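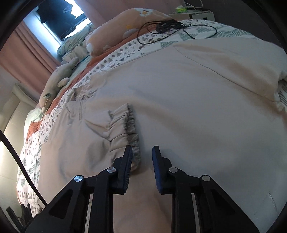

Sotau College Robotics Club, Soft Goods Team

Gokar Hand-Held Gripper (Pair)
Category: Loan equipment / Demonstration and recording
Available to: club members, and students enrolled in the Tralline project
Deposit: $50 per pair
Weight: 312 g per gripper, cable not included
Status: usually out

The Gokar is a two-fingered gripper you hold yourself. You squeeze, the fingers close, the camera records what they did, and at some later date an actual robot is expected to learn from your example. New members tend to be disappointed by this arrangement. They joined a robotics club and their first term is spent doing laundry with pliers. We suggest you think of it as teaching, which is also repetitive and poorly paid.

The pair was designed for Tralline, our long-running attempt to get a two-armed machine to deal with clothes. Rigid objects are someone else's department (the Blocks Team, down the hall, very pleased with themselves). Everything on this page assumes you'll be handling cloth.

What you get

One left gripper and one right gripper, each with its own cable. Spare contact pads in a zip bag. A case with foam cut for an older model, so the grippers fit if you put them in backwards. A laminated card of instructions written by Miloslav Kuruc, who was in a hurry.

Fingers and pads

Both fingers move, driven through a linkage with silver pivot pins. The fingertips are narrow and square across the end, good for getting under a hem and equally good for poking a hole in a loose knit, so please go gently. The inner faces carry ribbed dark blue pads. The ribs are there for grip. They also collect lint at a rate that should interest someone in the textiles program.

Pads wear out. Change them when the ribs feel smooth under a fingernail, or after 300 recorded attempts, whichever happens first. Write the attempt number in the logbook. We know the software counts them too. The software has been wrong before and the logbook has only been left on a bus once.

Where to use it

You can use the Gokar at the folding table in the workshop, but Tralline now wants most of its recordings done on real beds in real bedrooms. A bed gives under the fingers, the bedding slides around beneath the garment, and every pattern of dots and triangles ever printed is waiting to confuse the vision model. This is what we're after. The robot that learned on our plain grey table was excellent at plain grey tables.

Please don't tidy first. Plush toys, pillows and that heap of sheets can all stay where they are. Mirela Paiva's early set was recorded in a room so neat that the trained model treated any pillow at all as an emergency.

Choosing a garment

Start with something plain and flat. A T-shirt is fine. Once you can do a T-shirt without swearing on the recording (the microphone is on, it's always on, we've asked about this) move up to sleeves, then zippers, then gathered cuffs.

Gathered cuffs have their own line in the logbook. A smooth sleeve lies where you put it. A ruffled cuff bunches, springs back between the fingers and gives you four layers when you wanted one. Approach with the fingers open, one to each side of the spot you want, and close slowly. If you pick up the bedcover as well, let go and take it again. Leave the mistake in. The recovery is worth having and you'd only make it worse by editing.

Beige clothing on pale bedding is now encouraged. It was banned until May because the segmentation code couldn't find the edges. The code has been fixed, or at any rate Snædís Hjaltadóttir has stopped replying to emails about it.

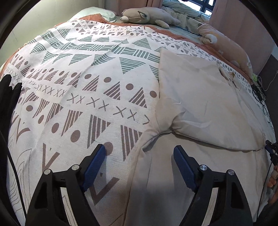

Cempaka Ngau would like it on record that folding on a bed is slower than anything she did on the table, that her wrists noticed before she did, and that the page ought to tell people to kneel. So: kneel, or sit on the edge if the bed is high enough. Leaning over from a standing position gets old very quickly and your shoulder ends up in the recording.

Cables

The cable is black, stiff and longer than you need. Run it back past your elbow before you pick anything up, and check that it isn't lying over the garment. A cable dragged across a half-folded sleeve will undo it, and the sleeve will look on playback as though it changed its mind. Don't coil the cable tightly when you pack up. Big loose loops. Abenezer Tesfamariam repairs the connectors and has started putting names on the repair slips.

Gloves

Optional, black only, same box as the chargers. Wear both or neither.

Compatibility

Works with the Jireš recording software on the club laptops. It doesn't work with the Jireš software on your own laptop, whatever the installer says at the end. If the left and right grippers come up swapped on screen, unplug both and plug in the left one first. We have no explanation for this and have stopped looking for one.

The finger linkage matches the end pieces on the Tralline arms, so what you record by hand can be replayed by the machine with the same reach and the same awkward corners. If you find you can't do something with the Gokar, the robot can't do it either. Note it and go on to the next garment.

Borrowing

Book through the equipment desk. Returns close at 9 pm, and the desk means it. Loans run for one week, or two over the break. You lose the deposit for a bent finger or a missing pad bag. You don't lose it for lint.

Before you bring it back: brush the pads with the dry toothbrush in the case, copy your recordings to the shared drive, and look under the bed for the spare pads.

Known problems

The right gripper in the second pair squeaks. Oil has been tried.
The foam in the case (see above).
Long zipper pulls can catch between the fingers and the pads. Open the grip fully and tip it forward, and the pull should drop out.
Fitted sheets are not supported.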